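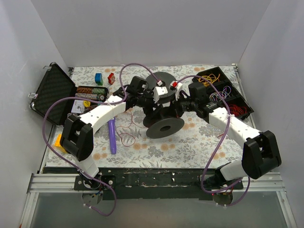 empty spool, floral tablecloth. spool day continues

ok so I finally went thru the whole pile of empties. 15 spools. why do I keep them all

the black ones are the worst to store, two big discs and a skinny hub, they don't nest, they just roll off the shelf and wake up the dog

weighed one bc Genji asked. 226 grams of plastic holding up nothing

tablecloth stays btw. was my aunt's, flowers hide every scuff and small parts don't skitter off it like they do on bare tabel

Mbali wants four for garden wire. Mattes says he'll take "a few" for xmas lights, which last time meant one, in March, and he gave it back

ideas so far – ribbon, extension cord, that awful garden hose remnant. somebody said cake stand?? no

hole in the middle fits a broom handle if you want to hang them in a row. tried it. sags after six. need a thicker broom

update – Azlan says the makerspace in Flelham takes empties if you peel the labels off first. peeling labels now. hair dryer helps, fingernails do not

nine left. keeping two, dont @ me

anyone near Flelham want the rest, pick up by June 20, 2026, then they go in the recyling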